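Casual Furnishing and Room Preparation Assistants (2 posts)
Tornham House, Residential and Study Services
Part-time, fixed term, with the possibility of extension

Applications are invited for two part-time posts within Residential and Study Services at Tornham House. The successful candidates will prepare study bedrooms for incoming residents, with particular responsibility for desks, bedside tables, drawers and the small items kept in them. The posts report to the Accommodation Manager, Narayanan Thampi.

Tornham House provides furnished accommodation for visiting students, trainees and short-stay researchers. The house has some 200 rooms across the Orbán Wing and the Casumden Building. Most residents stay for a single term, and each room must be cleared, checked and set out again between one stay and the next. The busiest period begins in July, when the greater part of the Orbán Wing changes hands.

The rooms have been refurnished in white, with long desks and matching bedside units on wood-effect or boarded floors. The furniture is light in colour and shows marks readily. Applicants should be comfortable with careful, repetitive work and should take a pride in surfaces that are clean to the edge, including the undersides and the fronts of drawers. 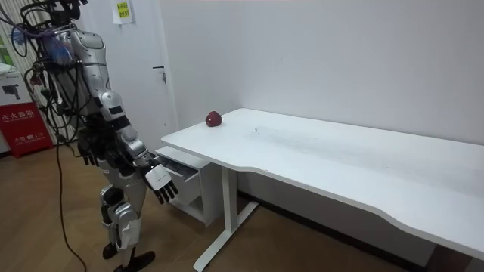 Desk tops are to be wiped down in full at each changeover, with attention to smudges and small marks left by cups, pens and lamps. Abrasive pads must not be used on any white surface. Where a mark does not lift with the standard cleaning solution, it should be entered on the room sheet and left for the maintenance team. Cabinets beneath desks are to be opened, emptied, wiped and closed again, and any drawer that sticks or does not run evenly is to be reported on the same day.

Main duties

The postholders will:

Open and inspect every drawer and cabinet in the room, and remove anything left behind by the previous resident.

Place forgotten belongings in a labelled bag and deliver them to the lost property store before the end of the shift.

Clean desk tops, bedside tables and drawer interiors.

Check knobs, desk legs and support braces, and record any that are loose or damaged.

Fold and put away the cloths and linen supplied with the room in accordance with the layout card.

Complete a room sheet for each room and return it to the Accommodation Office.

Bedside tables require particular care. They are low, and their drawers are shallow, so that a cloth or a garment pushed to the back is easily missed by a person standing upright. Postholders are expected to draw each one fully forward and to look inside it before signing the sheet.
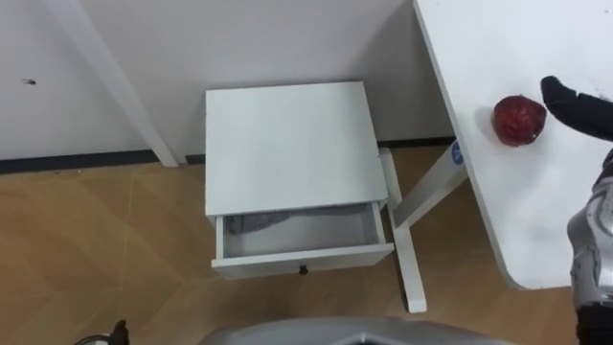 Cloths found in drawers are not to be returned to the room. They should be placed in the laundry sack, and a clean folded cloth supplied in their place. Food, including fruit, should be removed from desks and disposed of in the food waste bin in the corridor. Decorative items, toys and similar articles are to be treated as lost property whatever their apparent value.

Person specification

Essential: a careful and methodical approach; the ability to follow written instructions in English; the ability to kneel, bend and reach under furniture for short periods, with or without reasonable adjustments; courtesy towards residents who may still be in the building.

Desirable: previous experience in housekeeping, hospitality or furniture care; familiarity with Stidik, the stock system in which room sheets are recorded. Training in Stidik will be given to those who have not used it.

Hours and conditions

Shifts begin at 8.30 am and finish at 1 pm. Additional hours may be offered in July by agreement. Overalls and gloves are provided, and should be left in the staff room at the end of each shift. Annual leave is calculated in proportion to hours worked. The first four weeks form a probationary period, during which new staff will work alongside an experienced colleague.

How to apply

Applicants should submit a completed application form together with a short statement, not exceeding one page, setting out their relevant experience. Forms may be collected from the reception desk in the Casumden Building. The names of two referees should be supplied, one of whom should be a present or recent employer where possible. References will be taken up only for candidates invited to interview.

Interviews will include a short practical exercise in a furnished room. Candidates who require adjustments for any part of the process are asked to state this on the form.

Informal enquiries about the posts may be addressed to Narayanan Thampi at the Accommodation Office.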